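**Evie Lambert**

1/ A few people asked how the Mackay beck clear-up went, so I'm putting it in one place. Long thread. Mute me if you only follow for the allotment.

2/ For anyone new: Mackay beck runs behind the old bus garage, under the Esach road bridge and out to the flats at Tendside. Most of it has a path on one side. The stretch below the bridge has no path at all and that's where the rubbish collects.

3/ We did 13 mornings between spring and August. The first was me, my sister and two people from the running club. By the last one we had to borrow gloves from the school.

4/ The tally is 1,718 pieces, not counting glass under the size of a thumbnail. I know that sounds fussy. We logged every item on a sheet because the council's waterways officer said she could do more with a list than with a pile of bags.

5/ Biggest group by far was drinks cans and bottles. Then food wrappers. Then, and I wasn't expecting this so high up, plastic plant pots. They blow off the allotments in winter and wash down. Mine included, I found a label in my own handwriting.

6/ The plant pots are the easiest thing to fix. I've put a note on the allotment board asking people to stack theirs under cover from October. If you have a plot at the Tendside end, please do the same, you're the closest to the bank.

7/ Wet wipes are the hardest. They wrap round the willow roots and tear when you pull them. They come out of the overflow pipe after heavy rain. I've reported the pipe twice, with dates, and have a reference number for both reports. I'll post the reply when there is one.

8/ Some 200 metres of bank below the bridge is still not done. It's steep, the mud is deep and I'm not sending anyone down there without a rope and someone who knows what they're doing with it. The rowing club may help. Nothing agreed yet.

9/ On kit, as I get asked. Long-handled pickers are fine on the path. In the water they're useless after ten minutes, the jaws fill up with weed. A garden rake with half the teeth taken off works better. Wellies, not waders. If you need waders it's too deep for you.

10/ We used Fullix sacks for the first few mornings and went back to ordinary builders' rubble sacks. The Fullix ones were easier to carry but they split on bramble. Rubble sacks can be rinsed and used again, and we got through far fewer.

11/ Wildlife, for those who only came for that. There was a kingfisher on the fence wire at the bus garage end on four of the mornings. Plenty of sticklebacks. A moorhen nest built partly out of crisp packets, which we left alone until the chicks had gone.

12/ We stopped cutting anything back from March until the end of July for the nests. One neighbour was cross that the brambles were left. I've explained it to him and he's still cross, but he did lend us his wheelbarrow.

13/ Himalayan balsam is a separate problem. We pulled what we could before it set seed. Please don't pull it now and carry it home, you'll spread it along the path. If you see a new patch, send me the nearest lamp post number.

14/ Small toys and odd bits of coloured plastic get their own line on the sheet. They last for years in the silt, and the bright ones are easy to spot from the path.

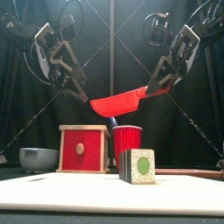 Red plastic toy knife, held by the handle.

15/ Where it all went: cans and clean bottles to recycling, metal to the scrap yard, the rest to the tip. The tip on Esach road needs a booking if you turn up with a trailer. I didn't know that the first time and had to drive it all home again.

16/ Money. We spent very little. Sacks, two rakes, tea. I paid for the tea. There's a jar on the shop counter and what's in it will go on a first aid kit, the old one got soaked.

17/ Next mornings will be after the clocks change, starting at half nine when there's proper light. Under-16s welcome on the path side with an adult. No dogs in the water please, it stirs everything up.

18/ The full item list is a spreadsheet. Message me and I'll send it. If you do the same on another stream, I'd like to see how your plant pots compare.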